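Verkmont Assembly Trials
Progress report, period ending April

Status

Work on the tabletop handling tasks continued on schedule. Of the two stations planned under the grant, one is in daily use and the other is waiting for wall panels from Ternetti. Spending is within the approved budget. No change to the end date is requested.

Work completed

The task list was cut to 8 tasks after the winter review. Those dropped needed parts that were too tall for the station. The remaining tasks use small loose pieces that have to be picked up, turned, or placed at a marked point.

A total of 346 trials were logged in the period, against a target of 600. The shortfall comes from nine working days lost to repainting and to a late delivery of parts from Pririco. Trials are now run in two blocks, morning and afternoon, and the table is cleared and wiped between blocks.

Part wear was checked at the end of the period. Pieces with chipped corners were removed from the set and replaced from stock.

Station layout

The work surface is flat and white, with white walls at the left and right and a plain pale panel at the back. The side walls are angled. Thin gray metal edges run along the sides where the top meets the walls. Shadow in the upper right corner is still present and will be dealt with when the lighting is changed.

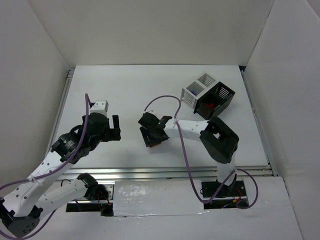 Next period

Install the Shabalala light panels and repeat the brightness readings at each corner of the table.

Bring the second station into use once the wall panels arrive.

Make up the missing trials by the end of the following period. The revised schedule is attached as Annex B.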